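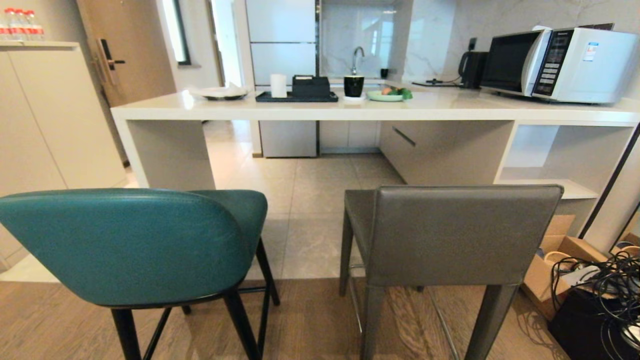
Call for participants: mobile base and arm build, Bindmont shared workshop

Posted 2019-06-17

The Drusia build is looking for two people to join through the end of December. Drusia is a wheeled robot with a single arm and a camera head, meant to carry light items between a counter and a table in an ordinary home. It is a spare-time project. There is no pay; parts are bought from a common fund, which stands at $1,397.

State of the work

The base drives and turns under manual control. The arm has been assembled twice and currently holds 200 grams at full reach, short of what a filled mug needs. The shoulder joint is being redesigned with a lower gear ratio. Camera calibration is finished for the head but drifts when the neck is tilted past its midpoint, and the cause has not been found.

Open places

1. Wiring and power. The harness needs to be redone from the battery forward, with proper connectors and strain relief. You should be able to crimp, solder and read a schematic. The main bus is 12 volts. Experience with motor noise on signal lines is useful.

2. Software. Arm control is written in Python and the base controller in C. The first job is a stop routine that works when the link between the two drops. After that, reach planning at counter height - the current planner treats the counter edge as a flat wall and refuses most targets.

Time and place

One evening a week at the workshop on Brennan Street, plus whatever you choose to do at home. Test runs are held in a home kitchen when one is free. Workshop membership is required and costs $13 a month.

Terms

Code and drawings are shared among all members of the build. Tools you bring remain yours. The Andard motor controllers stay with the project.

To apply, send a short note on something you have built, including what failed. Photos are welcome, a resume is not needed.

Contact | Copyright 2019 Bindmont Workshop | Back to top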